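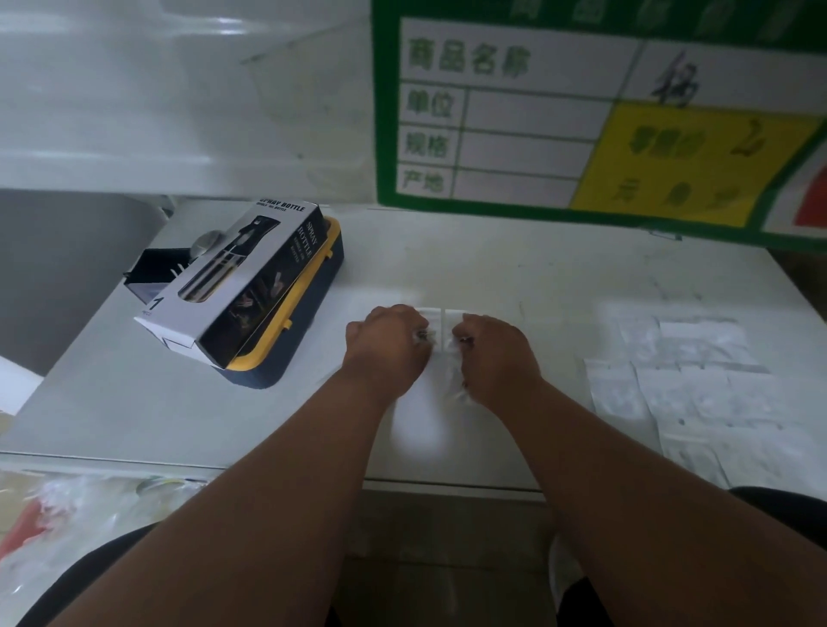

Pulling at a small clear packet at a white table, with a spray bottle box to the left.

Unit 4: Writing Characters for a Small Horror Game
Course notes by Neville Rowbotham
Revised June 9, 2025

These notes go with the fourth unit. You should have played Skuvholm as far as the end of the second night before reading them, as most of the points below refer to it. The build is on the shared drive. It takes under an hour.

4.1 Background to the game

Skuvholm is a short survival game set in a closed seaside arcade. The player is a night attendant who must keep the shutters down and the generator running until morning. Four mechanical figures move through the building. The game was written by Nigel Furnival and released in October under the label Firnent. The script runs to 3,892 words, including menu text and the phone messages. That is short, and it is one reason we use it. You can read the whole script in a sitting and see how each line is used.

The four figures are Sowerby, the Ferryman, Little Gannet and Fikside. Sowerby is the host of the arcade's stage show. The Ferryman and Little Gannet are his supporting acts. Fikside was built later than the others and was never put on stage. The player first hears of it in the third phone message and does not meet it until the fourth night.

4.2 What a character sheet is for

A character sheet is a working document. It tells the animator, the sound designer and the programmer what they need to know about one figure. It is not a short story and should not be written like one. Keep it to a single page, with a limit of 300 words.

A sheet for this unit needs the following headings:

Name and role in the setting
Reason the figure was built
What it does during the game
What sets it off and what stops it
Sound cues
What the player is told, and when
What the player is never told

The last heading is the one students most often leave blank. Fill it in. If you have not decided why a figure behaves as it does, the hints you drop will contradict each other by the third night. The player doesn't need the answer but you do.

4.3 Sowerby

Sowerby is a heron in a harbour master's coat. In the setting he was built to count visitors through the door, and the stage act was added when the arcade was sold. This matters to how he plays. He will not enter a room if the turnstile counter matches the number of figures inside the building. The player can change the counter from the office, at the cost of generator power.

Look at how the rule is taught. On the first night the counter can be seen but not used. On the second night a phone message mentions that it "sticks" and should be set back by hand. Sowerby does not become dangerous until later that night. The player has been given the object, then the control, then the threat. Students tend to put these in the reverse order and then have to write a long message explaining what went wrong.

His backstory is given in 149 words across the whole game, most of it on posters. None of it is needed to survive. Keep these two kinds of writing apart in your own drafts. Mark each line R for rule or B for background. A line marked with both usually needs splitting.

4.4 Fikside

Fikside is the harder figure to write because it has no act, no costume and very little dialogue. It was built to carry out repairs on the other three after closing. Whenever one of them is jammed in a shutter, Fikside will go to it and free it. It does not chase the player at all. It is a threat only in that it undoes what the player has done.

Early versions of the sheet gave Fikside a grudge against Sowerby, and a scene in which it left him half assembled. Both were cut. The grudge gave the player a reason to think Fikside could be turned into an ally, and there was no mechanic to support that. If a backstory suggests an action, the player will try it. Either build the action or take out the suggestion.

The version in the build has a single spoken line, heard through the workshop door. We will compare this with the cut scene in the seminar. Bring both pages.

4.5 Phone messages

Each night opens with a recorded message. Read them aloud. The longest should take under a minute, and the rule for that night should come in the first half, as many players skip the rest. Avoid having the caller describe something the player is about to see. Note also that the caller in Skuvholm is wrong twice. In both cases the mistake is harmless on the night it is made and costs the player later. A caller who is wrong about the current night's rule simply feels unfair.

4.6 Exercise

Write a character sheet for a fifth figure in Skuvholm. It must not duplicate the trigger of any existing figure, and it must be possible to introduce it with one phone message and one object already in the arcade. Attach the message, with each line marked R or B.

Then write a page on how your figure changes the fourth night. Refer to at least two of the existing figures.

4.7 Reading before the next unit

Script of Skuvholm, nights three to five
Furnival's design notes, the section on cut scenes only
Your own sheet from Unit 3, with my comments

The final project script has a limit of 4,000 words, menu text included. Start a running count now if you have not done so. Sheets are handed in through the course page as plain text.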